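Recording Demonstrations by Remote Control in the Simulated Apartment

May 23, 2019
By Binta Nwosu

This page describes how operators at Weltovmont record demonstrations in Tena, the simulated apartment used for household tasks. It assumes that you have an operator account and have completed the hand controller orientation. Guidance by hand on the physical arm is covered in a separate tutorial.

Before You Begin

Sign in at the operator station and open Uvik, the recording program. Confirm that both hand controllers are listed as connected. If one is missing, close the program, reconnect the controller, and start again. Do not record with a single controller, even when the task needs only one hand.

Select the task from the assigned list and read the full task card. The card states the starting layout, the object to be moved, and the condition that ends the episode. Operators may not change the wording of a card. Questions about a card should be sent to the task desk before recording starts.

Step 1. Set the Neutral Pose

Hold both controllers at waist height with your elbows bent and press the calibration button. The simulated arms will move to match your position. Wait until they have stopped before you press anything else. Repeat the calibration whenever you stand up, change chairs, or return from a break.

Step 2. Practice Without Recording

Complete the task 2 times in practice mode. Move at a steady pace and keep the wrist level when approaching an object. Operators who learned on the January release should note that the grip trigger now responds to light pressure and no longer needs to be pulled fully.

Step 3. Check the Layout

Load the starting layout and compare it with the task card. For tabletop tasks in the bedroom, look along the full length of the table to the lamp at the far end, and note where the bowl and the tall container stand. The chairs on the wall side limit how far an arm can swing past the table edge, so plan your approach from above. 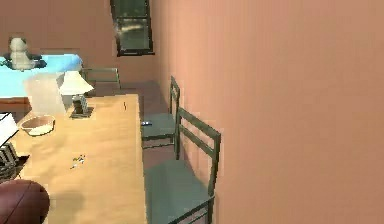

Step 4. Record the Episode

Press Record, pause briefly, and carry out the task in one continuous motion where possible. If an object slips, you may pick it up again and continue. If it falls to the floor, stop and mark the episode as failed. An episode ends automatically at 690 frames.

Step 5. Review and Submit

Play the episode back at normal speed. Trim any idle time at the start, add the outcome label, and submit. A standard session is 34 accepted episodes. Files are saved to the Yusuf server under your operator number, and rejected episodes are kept there with the reviewer's note.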